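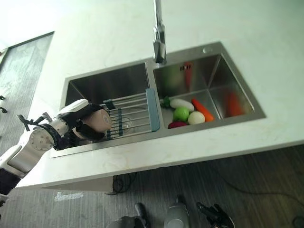 Steel sinks and depth, part two

Since the last post I have moved the grasp planner off the raw depth image and on to a fused local map. The short version is that it helps, costs more memory than I wanted, and broke the timing of the wrist controller for most of a Saturday.

The problem first. The steel walls of a sink basin act as poor mirrors. A bright orange toy carrot near a wall gives you a second, blurred carrot in the wall, and the stereo matcher is perfectly happy to find correspondences for it. The disparity is consistent from left to right, so the usual left-right check passes. What you get is a ghost lying behind the steel, below the level of the worktop, with a decent confidence score. The old planner would now and then pick the ghost as the easiest target, as it had nothing crowding it.

I tried masking by plane first. Fit the worktop, fit the basin walls, throw away any point behind a wall. This works when the walls are fitted well. They rarely are, because the matcher has so little to hold on to there, and the corners are rounded. An error of 4 mm in the wall plane is enough to let part of a ghost back in or shave the side off a real object.

The version now in the Neren branch does it differently. Each frame goes into a small voxel grid fixed to the worktop. A point only counts as occupied if it has been seen from two head poses far enough apart. Reflections move with the viewpoint and real objects don't, so ghosts smear out and drop below the threshold. The head does a short tilt sweep before planning, which adds 800 ms per pick. I can live with that.

Wire racks are still bad. A rack laid across the other basin has thin parallel rods and you can see the drain through them, so a voxel near a rod gets hit and cleared in alternate frames. I stopped trying to map it. The rack is now a box in the config file with a flat top, and the planner is told to release above it. Crude, and it needs editing if the rack is moved, but collision checking against it is stable.

Now the timing fault. Map fusion and the arm driver were sharing an executor. With the driver at 200 Hz there was no slack, and every time the grid was rebuilt the driver missed its deadline and the hold controller in the wrist read a stale joint state. The symptom was a small twitch at the end of each sweep. I spent hours on the gains before looking at the thread trace. Bivthorpe (the scheduler wrapper I wrote about in May) now pins the driver to its own core and the twitch has gone.

Grip force is untouched. The hand closes to a current limit and stays there, with one limit per object class. Cylinders get the higher one.

Still open:

Green and white objects that touch each other get merged into one cluster about one time in 35. Wait for the new segmenter before chasing this.

The map isn't cleared under the forearm, so the arm leaves a trail of occupied voxels when it reaches over the sink. The self-filter uses the old link meshes and they are too thin around the cable loop.

Replay logs don't store the head transform at full rate. I have patched the recorder but old logs can't be used for tuning the threshold.

Code for the grid is in the usual place, under kallitz/map. The config format has changed, so old basin files need converting with the script in the same folder.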